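# Bench gallery: red marks on plain paper

Gallery page for the Vudwood marking bench, December set. The bench is a light tabletop against a bare wall, used for trying out inks and papers before anything goes on finished stock. Notes by Prys Prosser, corrections by Gadisa Yimer.

## Paper

Plain white sheets from Melell, uncoated, 131 gsm. The lighter stock we used before curled at the corners when a lot of ink went down in one area. The heavier one stays flat without tape. Coated paper is not used on this bench - ink sits on top of it and smears for hours.

Sheets are laid with the long edge running side to side. They are not squared to the table. Squaring matters only for registration work, and there is no registration in this set.

## Ink

Red, from a felt pad. The pad is a Hikier, re-inked at the start of a session and left closed for 30 minutes so the felt takes the ink evenly. On white paper the color dries to a pinkish tone, lighter than the pad itself. Anyone matching to a printed red should judge it dry.

Three faults come up often on red sheets:

- Faded marks. Too little ink left on the face, or the face lifted early.
- Broken marks. Uneven contact. One side prints, the other skips.
- Smudges. Movement while the face is down, or a sleeve.

A saturated mark with a clean edge is the target. A mark that is saturated but has a soft edge counts as over-inked and goes in the log under that heading.

## Layout of a sheet

No grid is drawn. Marks may overlap, and dense areas are left as they are. Sheets with a strong diagonal are common and are logged the same way as any other. Gadisa prefers to start a new sheet once the middle is full; Prys uses the corners too. Both kinds are in the file.

Sheets dry flat on the bench, then go in the Seppälä drawer with a slip of tissue between each pair. Drying time at 22 °C is almost two hours for heavy marks. Faint ones can be handled much sooner. The sheet number goes on the back in pencil, lower left, after drying.

## Surface and light

The tabletop is wiped with a damp cloth before each sheet, then with a dry one. Red residue is hard to see on the cloth and easy to see on the next sheet. Leave the surface bare apart from what is needed for the work.

Light comes from overhead. Shadows fall on the table and can cross the near edge of the paper, so read faint marks away from the shadow. Move the sheet to the window if in doubt.

## Pictures
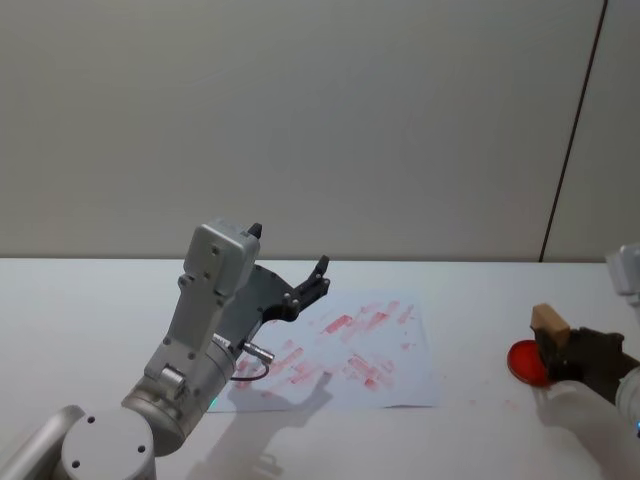
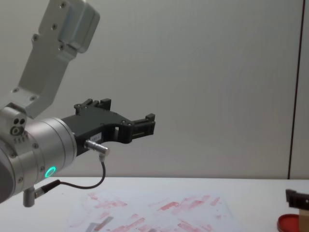 *Light tabletop and gray wall in both. First picture: white sheet with pinkish-red marks, some dense, some faded and broken, running mostly lower left to upper right. Second picture: closer view, gripper empty above the table.*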